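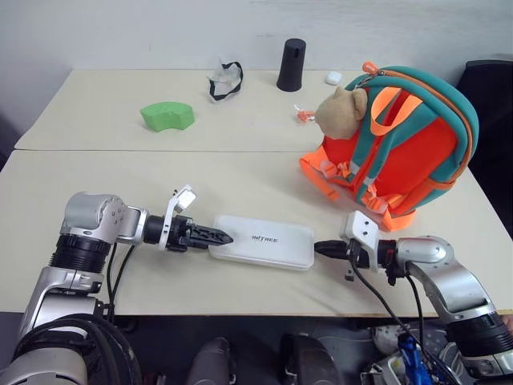
Chapter 5
Packing a Small Bag

Before anything goes into a backpack, it should be out where it can be seen. A power bank, a small case and a wrapped candy take up little room, but they are easily lost at the bottom.

In this chapter you will learn to:
sort items by size and weight
choose a place for each one
adjust the straps after loading

Key terms: load, back panel, webbing, buckle

5.1 Laying Out
Clear a table and set the bag down with its straps facing up.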